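Flolmont Says Its Robots Will Fold Your Towels. First, People in Jirnport Have to Do It by Hand

JIRNPORT - The company that wants to put a laundry robot in every hotel basement in the county spent Wednesday morning showing off a room full of people handling cloth.

Flolmont, which moved into a former packing hall in the Grerdale district last year, opened its doors to reporters, two city council members and a handful of hotel managers. The invitation promised "a look at how machines learn the touch of a human hand." What visitors mostly got was a look at the human hands.

The company's method is simple enough to explain. A worker holds a gripper, the same general kind that would go on the end of a robot arm, and does the job with it: pick up the cloth, move it, lay it down. A camera on the tool records the whole thing. Do that enough times, the company says, and software can learn to run the gripper without the person attached.

How many times is enough is where the morning got less simple.

"We have 1023 good demonstrations of the towel task," said Kenji Pettigrew, who runs the data floor. Asked how many had been recorded in total, counting the ones that weren't good, Pettigrew said he would have to check. He had not sent a figure by late Thursday afternoon.

Asked how many the company expects to need before a hotel could use the product, he said it depends on the hotel.

Pettigrew also said the 1023 figure covers one size of towel in one fabric. Fitted sheets are "on the roadmap." So are bathrobes. Pillowcases have been started, though he described the results as early.
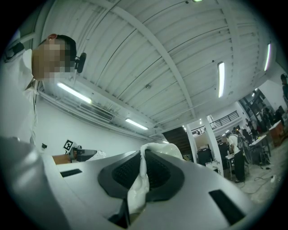
A white cloth on one of the hand-held grippers at Flolmont's Grerdale hall. (Photo: Flolmont)

The demonstrations are done in short runs, with a break between them. Workers are told to keep the tool steady, keep the cloth where the camera can see it and avoid doing anything with their fingers that the gripper couldn't do. That last rule is the hard one, according to Perla Huerta, who has been on the floor since the spring and used to work in the laundry at a hospital.

"Your hand wants to help," Huerta said. "You see a corner flip over and you reach for it. Then the run is no good and you start again."

Huerta said a towel that would have taken her a few seconds at the hospital takes much longer with the gripper, though she has gotten faster. She said the work is easier on her back than her old job and harder on her wrists. She is paid by the hour. The company declined to say how much.

Flolmont has 47 people doing this kind of recording over two shifts, most of them hired through a staffing agency. That is considerably more than it has building robots, a point that Chief Executive Ingrid Ambrose did not dispute.

"The demonstrations are the product right now," Ambrose said. "You can buy an arm. You can't buy somebody's 20 years of knowing how cloth behaves."

It is a good line, and she used it at the city's business breakfast in February too. It also leaves open what happens to the people with the 20 years. Flolmont's lease with the city came with a break on property taxes in exchange for jobs, and the agreement counts agency workers toward the total. It says nothing about what the jobs have to be, or about how long they have to last once the machines have learned what they were hired to teach.

Council member Shahram Jalali, who voted against the tax break, asked Ambrose about that during the tour. She said the company expects to move workers from towels to other tasks as it grows.

"So they'd be teaching the next robot," Jalali said.

"They'd be teaching the next task," Ambrose said.

Jalali said afterward that he was not against the company and would like to be proven wrong. He said he would ask for a review of the agreement when it comes up for renewal.

Then there was the robot itself. After coffee, visitors were led to a fenced area at the far end of the building, where an arm bolted to a bench was set to fold hand towels from a stack. It would do this, Pettigrew said, using only what it had learned from the recordings.

The first towel went well. The arm picked it up by one edge, lowered it onto the bench, folded it over and folded it again. It took 52 seconds by a reporter's phone. There was some applause.

On the second towel the gripper came up with two towels stuck together, and the arm folded both into a lump and set them on the finished pile. On the third it missed the edge, closed on air and went through the rest of the motions anyway. A technician pressed a button and the arm returned to its starting position.

The fourth and fifth were folded by remote control. An operator sat at a desk a few steps away and steered the arm with a pair of handles, and the results were neat. It was not announced in advance that the demonstration had changed over. When a hotel manager asked whether the robot was doing that on its own, Pettigrew said no, this was "the assist mode," and that customers would have it as a backup.

The company's brochure, handed out at the door, describes the system as autonomous. Assist mode appears on the back page, under a heading about support plans.

Ambrose said later that remote help is normal in the field and that every time an operator steps in, the recording goes back into training. She said the share of towels that need a person is falling. She would not give the current share, calling it commercially sensitive.

Xiomara Thibodeaux, who teaches industrial engineering at Villanueva Technical College and is not connected to the company, said teaching by demonstration is a sound idea and that soft things like cloth are among the harder places to try it. A towel never lands the same way, she said, and a person corrects for that without noticing.

"I believe them that it folded that towel," said Thibodeaux, who came along on the tour. "What I want to see is a bad day. Give it a damp one, or one with a torn hem, or a different light in the room. If you collect everything in one building with the same towels, you may have a robot that's very good at that building."

She said she would also want an outside test, with somebody other than the company choosing the laundry. Told of this, Ambrose said Flolmont was open to the idea but that the timing had to be right.

The timing matters to others as well. The company has told investors that it will have machines in paying hotels by next summer. One of the managers on the tour, who asked not to be named because her hotel is in talks with Flolmont, said the price she had been quoted was close to a year's wages for a laundry worker, with the support plan on top. The support plan is what pays for the person at the desk with the handles.

She said she had been offered a trial and would probably take it. The trial is free, and she has two open positions she can't fill.

"If it folds hand towels all night and nothing else, that's still something," she said. "But I'd want to know who's driving."

Back on the data floor, the second shift was coming in. Huerta was finishing her last run before lunch. She said she had watched the arm on her first day and had not gone back to see it since, although people from her shift are welcome to. Asked if she thought it would learn, she said it had picked up some of her habits.

"It shakes the towel before it puts it down," she said. "I do that. They told me I could stop, it doesn't help anything. But it's in there now."

Flolmont plans another open morning in the fall. The company said it hopes to show fitted sheets.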